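Mesh and net fabrics: gallery

Zivari textile reference pages. Last revised August 3, 2025.

These notes cover the open-weave fabrics kept in the Kisholm workroom for bags, linings and sports kit. They deal with handling before cutting: laying out, folding, marking and storing. Tests on finished bags are on a separate page, and the sewing machine settings are listed with the thread charts.

Mesh is sold by weight and by hole shape. Weight tells you how the cloth will hang. Hole shape tells you which way it will give under load. A round hole usually means moderate stretch in both directions, and a diamond usually means more stretch across the roll than along it. Hexagonal patterns vary a good deal between mills, so pull a sample by hand before cutting any length that has to match another.

White mesh is the hardest to inspect. Snags and pulled loops show up poorly on a white bench and only a little better on a dark one. A plain, pale-coloured top with a smooth finish is a fair compromise: the holes can be seen against it and the cloth slides without catching. Turn the lamp so that the light comes in low from one side. Where the fabric lies in a single layer the rows of holes read clearly. Where it overlaps, the two patterns interfere and small faults are lost, so folds should be opened out before anything is marked. 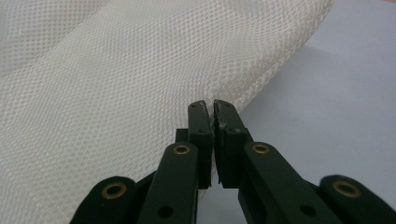
Lift the cloth by its edge, a small pinch at a time, and walk the pinch along until the whole side is free. Taking a handful from the middle drags the rows out of line, and they do not always return on their own. Up to 10 minutes flat on the bench is enough for the lighter weights to settle. The heavier Siltari grade needs longer and is best left overnight.

Cut edges on knitted mesh tend to curl. The curl is a property of the knit and pressing removes it only for a short time. Weigh the edge down with flat bars, mark 2 cm inside it and trim after sewing. Pins fall through the larger holes, so use clips along the seam line. Chalk is of little use on open cloth. A water-soluble pen works if the dots are placed on the solid parts between holes.

Thread tension should be lower than for a woven cloth of the same weight. A narrow zigzag holds better than a straight stitch, which can run down a row of holes and catch very little material. Where a drawcord channel is needed, bind the edge with tape first and fold the tape, leaving the mesh as one layer.

Rana mesh, supplied in a width of 140 cm, is stored rolled on card tubes with the face side inwards. Folded storage is acceptable for offcuts under 300 g. Keep hook-and-loop fastenings out of the same drawer.

The March revision gave the wrong wash setting for the Rana cloth. It should be washed cool, with no softener, and dried flat.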